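How People in Grasstead Make Their Tea

For my project I asked 53 people how they make a cup of tea. Tsion Tsegaye helped me hand out the forms in June – thanks Tsion!
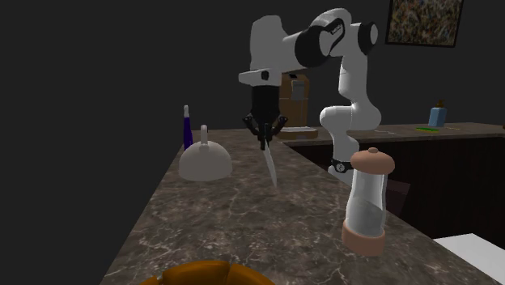

Milk first or milk last was the big argument, and I got some very long answers (one filled the back of the form).

Out of everyone, 30 said milk last.

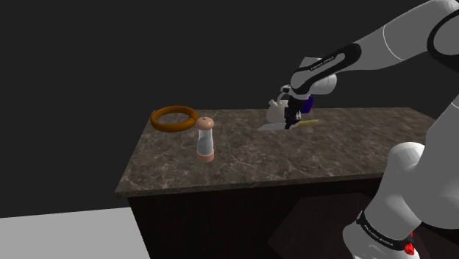 Older people were much more likely to warm the pot first. I'm counting anything teapot-shaped as a pot, like the white one on the dark brown marble. My gran wouldn't let me count mugs. Next time I'd ask about sugar too, and maybe biscuits.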